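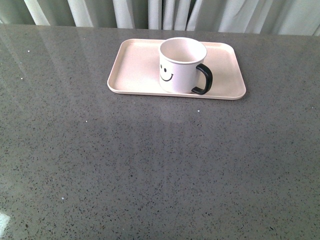

The mug is easy. I learned that on my first morning at Rillavano, when Marites Sarmiento turned her laptop around and showed me a mug the software had already outlined in crisp green, handle and all. What she wanted to talk about was the tray.

"It's beige, it's flat, and it's sitting on a shiny counter," she said. "My code hates it."

Sarmiento leads the perception team, the people who turn a camera feed into something the planner can use. Her program is called Cloteo, and it has to answer a pretty dull question many times a minute: what's here, and what's it standing on? I figured the second half was a freebie. Boy, was I wrong! If the planner thinks a mug is on the counter when it's on a tray, it aims too low by the height of the tray floor. If you ask it to move the tray and it has forgotten the mug, well, you can guess.

She pulled up the depth map for me. Speckled stone gives the stereo matcher lots of little flecks to grab onto, so most of the counter came out beautifully smooth. Then there was the glare. Wherever light bounced off the polish, the map had a hole in it, or worse, a dent – the software had decided the counter dipped down toward some imaginary basement. Crumbs cause trouble too. An early build reported 23 objects on a counter that had 2, and it gave every crumb its own grasp plan.

The fix they settled on is called Natison, and I like it a lot. It sits between perception and planning and keeps a little family tree: counter holds tray, tray holds mug. Anything too small to matter gets filed under "surface" and left alone. Before a plan goes out, Natison checks it against the tree and throws out whatever doesn't fit. I watched it reject five plans in a row, each with a one-line reason in the log (my favorite was "parent moved, child ignored").

Testing is the slow part. The team keeps 605 saved views of counters, and every change to the code gets run against all of them overnight. Sarmiento reads the failures in the morning with her coffee, before she opens her email. Most of the ones she showed me were trays with pale rims that melted into a bright patch of stone.

There's a fancier approach in the works, a learned model called Vestergaard that guesses the support surface straight from color. It's quick and a bit overconfident. For now it gets a vote, and the family tree gets the veto – at least until February, when they plan to run the whole comparison again.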